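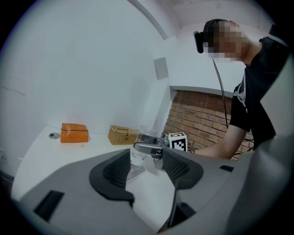
A demonstration session with hand-held grippers at a white worktable, Kikley site.

Call for Participants: Hand-Guided Demonstration of Household Tasks

The Frade Laboratory for Robot Learning, located at the Kikley site of the Ererdale Institute, invites adults from Parkatcombe and the surrounding area to take part in a study on how people show everyday tasks to robots. No technical background is required. Applications are accepted through the end of May or until all places have been filled.

Purpose of the study

The laboratory develops methods that allow a robot arm to learn a task from a person who carries it out first. Participants hold a gripper by its handle and use it to pick up, move and set down ordinary objects. A camera on the gripper records each movement, and the recordings are later used to train a control program. The collection now holds 1358 demonstrations, most of them made by laboratory staff. The present call is intended to bring in people with different habits, reach and pace of work.

What participants will do

Each participant attends 2 sessions on separate days. The first begins with a short introduction to the equipment, followed by practice with one gripper. Participants then repeat a small set of tabletop tasks, such as placing an object in a basket or moving a container from one side of the table to the other. The second session introduces tasks that call for a gripper in each hand, and closes with a trial of remote control, in which the participant directs a robot arm from a seat in the adjoining room.

During the hand-held portion, participants wear a light device on the head. It may be removed at any time, and breaks are provided between blocks of work. Staff will explain each task once and will not correct the manner in which it is performed – natural variation is of value to the study.

Eligibility

Applicants must be 18 years of age or older and able to stand at a table for up to 10 minutes at a time. Normal or corrected vision is required. Glasses can usually be worn with the head device, but applicants who use them should say so when applying. Both left-handed and right-handed persons are encouraged to apply. Persons who have had surgery on the hand, wrist or shoulder within the past year are asked to consult the study office first.

Compensation

Participants who complete both sessions receive $300. Those who withdraw after the first session receive half of this amount. Parking at the Kikley site is free of charge to participants.

Privacy and consent

Written consent is obtained before any recording is made. Faces are obscured before images are shared outside the laboratory, and recordings are stored under a number in place of a name. Participants may ask for their recordings to be deleted at any time before the data set is released. Refusal or withdrawal carries no penalty.

How to apply

Application forms are available from the study office at the Kikley site, which is open from 9:00 a.m. to 4:00 p.m. Please state your preferred hours and whether morning or afternoon sessions suit you better. Applicants will be contacted by Shufen Fan, study coordinator. Questions on the research itself may be addressed to Ignacio Maldonado, principal investigator, and questions on the rights of participants to Armelle Gautier, Office of Research Ethics, Ererdale Institute.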